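Utilizamos cookies propias y de terceros para mejorar su experiencia de navegación. Aceptar | Rechazar | Configurar

Imprimir | Enviar por correo electrónico

La mesa larga de la planta de arriba

Galería de Binidico, septiembre

En toda oficina hay una mesa que no es de nadie y en la que todo el mundo deja algo. La nuestra está arriba, junto a la barandilla, y mide lo suficiente para que las cosas olvidadas en una punta no se enteren de lo que pasa en la otra. Llegó con la mudanza, cuando dejamos el local de Paltodham, y según el presupuesto de Dultico era una «superficie colaborativa de bienvenida». La subieron por la escalera en 3 piezas y con bastante vocabulario que no venía en el presupuesto.

Desde entonces ha sido mostrador, comedor, sala de juntas de emergencia y depósito de paraguas. En la última reforma alguien propuso sustituirla por unos sillones bajos. Ganó la mesa, en parte por cariño y en parte por la escalera.

Este mes le toca galería propia, después de la dedicada a los percheros, que recibió 327 visitas, 50 de ellas desde nuestros propios ordenadores.

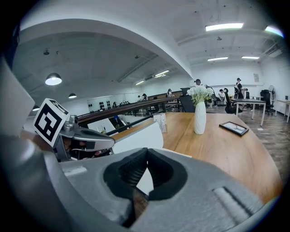 La mesa en horario de oficina: flores blancas en su jarrón, un marco negro tumbado, tarjetas en su soporte y una hoja de papel que ya se asoma al borde.

Las flores merecen párrafo aparte. Empezaron como un gesto para una visita de Yeoh, una mañana en la que también se compraron pastas, y la visita duró menos que las pastas. El jarrón se quedó. Hay quien le cambia el agua con disciplina y quien le echa el resto de la botella al pasar, convencido de que es lo mismo. Las de la foto son blancas, con bastante hoja verde, y le dan a la madera clara un aire de boda civil que no le sienta mal.

Sobre el marco hay dos escuelas. Una sostiene que los marcos se inventaron para estar de pie; la otra, que tumbado no se cae. De momento va ganando la segunda, que tiene la ventaja de no requerir esfuerzo. En el inventario de la mudanza figura como «cuadro, 1843», que es el número de la etiqueta, aunque más de uno lo ha tomado por la fecha y ha bajado la voz con respeto.

El soporte de tarjetas es pequeño y blanco y cumple su función, que consiste en que las visitas cojan una por educación. Nosotros las usamos para apuntar la lista del súper. La hoja de papel de delante pertenece a una especie muy extendida en esta casa: la que se deja «un momentito».

Detrás queda la barandilla, de madera oscura y postes de metal negro, con vistas a la planta de abajo. Es el mejor sitio para saber si hay alguien en las mesas sin tener que bajar, y también para que los de abajo oigan enterita la conversación que uno creía privada. Al fondo siguen los escritorios, las sillas negras y un ventilador blanco de pie, cuya orientación se negocia cada verano con más pasión que las vacaciones.

Se admiten sugerencias para la próxima galería. La nevera queda descartada hasta que alguien la limpie.

Imprimir | Enviar por correo electrónico

Suscríbase a nuestro boletín y reciba las nuevas galerías en su correo. Puede darse de baja en cualquier momento.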